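Home | Projects | Class Pages | Reports | Contact
Last updated Saturday, January 5, 2019

Visit report: open day at Lorkomis
Written by Rasmus Juška, with notes from Austra Venckus

Why we went

Our project is a parts picking cell. We have a small arm, a table, a camera, and a gripper that drops things. Mr. Vītola (Rimantas Vītola, our project teacher) said go look at how people do it for real before you buy anything else. So three of us signed up for the Lorkomis open day. Kristaps Kütt came too but had to leave before the last talk, so his notes stop halfway.

We wanted to know: how do they pick up flat parts, how do they know if they have got it, and what does the arm do if it misses. Got decent answers on the first two. Third one not really.

Getting in

Sign in, badge, safety talk. Safety talk was short. Stay on your side of the yellow tape, don't reach over anything, ask before filming. The group was bigger than they planned for so it was hard to hear at the back. Austra stood in front and wrote most of what is below.

Maarja Venckus ran the tour (yes, same last name as Austra, no relation, we got asked all day). She works on the part of the project they call Lucero, which is handling car parts from open shelves and bins. The other project is called Gredesska and we only saw a slide about it. Something with conveyors.

The demo

The demo area is set up like a corner of a car shop. Carpet floor, blue metal racks, plastic bins, a white car parked behind with a red stripe down low on the side. Parts get put out on the racks and the arm works on them there. Maarja said they used to do it all on a bench and the results looked great and then fell apart once they moved to real shelving. Edges, posts and braces in the way, not much room for the elbow.

The part we spent the longest on was a black plastic license plate bracket. Long, thin, full of holes and cut-outs, and lying flat on the shelf. Bad news for us because this is pretty much the same shape as our test part. Suction cup is no good with all those openings. Two finger gripper has nothing to grab when the part is flat on the surface. What they do is use the front edge of the shelf. Fingers come down on top of the bracket and the thumb goes down and hooks over the edge, lower than the rim.
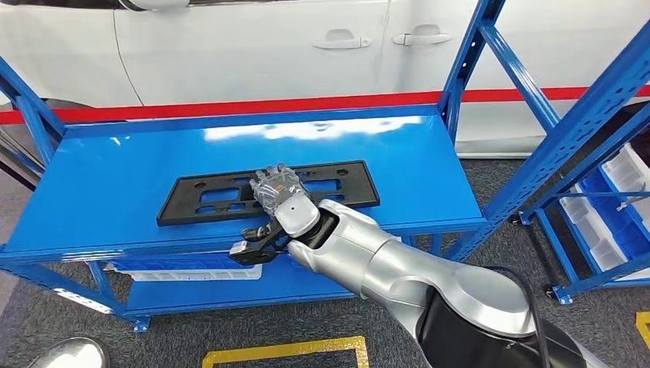
What we asked

Q from Kristaps, does the shine off the shelf mess with the camera. Yes. The top is glossy and the light makes a big white streak on it. She said a black part is fine against blue but when the part is next to the glare the outline gets lost. They tried matte film on one rack. Helped, but it peels.

Q from me, how many tries does it take to get good numbers. They keep a log. 2,284 tries on flat parts in it so far, and 2,157 of those are marked usable. The rest were thrown out, mostly for logging problems like a missing timestamp. I asked how many of the usable ones were clean picks and she did not want to give a number with the method still changing. Fair.

Q from Austra, does the part have to be lined up straight. No, a bit of an angle is ok. Big angle they turn the wrist first. If the part is too far back from the edge the thumb trick doesn't work at all, so it has to be slid forward first, and sliding is its own problem.

I forgot to ask about misses until we were walking out. Short answer was "it backs off and a person looks at it."

Stuff for our own project

- Try the edge. Our table has a straight front edge and we never used it, always put the part in the middle.
- Cover the table with something dull. Paper to start.
- Start a log NOW, with a column for why a try was thrown out. We have been writing on the whiteboard and erasing it.
- Order the softer fingertips. Kristaps has the page for the Gotingate ones, check the price and the bolt pattern.
- Move the arm base back maybe a hand's width, the elbow already bumps the lamp.

Mr. Vītola wants a first test of the edge idea written up before we change the gripper. One change at a time. The final demo is in April so there is time but not alot.

Problems with this report

Numbers are from Austra's notes, I checked them with her but we don't have the slide. We did not get a handout. The Gredesska part is missing becuase none of us wrote it down. If Kristaps finds his second page I will add it under the demo section.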